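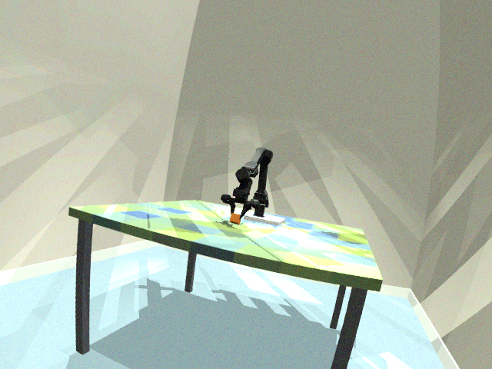

Gripper just over the orange cube, in simulation.

Well, what a weekend on the ice! If you couldn't make the trip to Drenberg, you missed a good one. We went in as the lower seed, fell behind on a soft goal early (our goalie will want that one back, and she knows it), and still came home with a win and a tie from the last two games of the spring league.

I watched most of the first game from behind the penalty box, and boy, did I get a close look at our discipline problem. We took 3 minors in the second period alone, all of them sticks, all of them a long way from our own net. Coach has been on about that since January. The penalty kill bailed us out every time, though, and the second pair on defense was terrific – they blocked everything and cleared the puck without panicking.

The tie against Nirkance was a different kind of game, slow and tight, with the ice getting choppy by the end because the rink had run a public skate right before us. Our top line hardly got a look. It was the fourth line that scored, off a faceoff win and a quick shot through traffic, and I yelled so loud I spilled coffee on the scoresheet. (Sorry to whoever has to read the shot totals. I think it says 50.)

On to housekeeping. The Hesico rink has moved our summer ice to the smaller sheet, so practices will be split by age group. Fees are $120 per skater, same as last summer, and the sign-up sheet is on the board by the skate sharpener. We still need $1,000 for the new goal nets, and the bake table will be back at the next home game to help with that. Lemon bars, please, they always go first!

If you borrowed a practice jersey for Drenberg, please wash it and drop it in the blue bin in the locker room hallway. I'm still missing two goalie cuts and a size large.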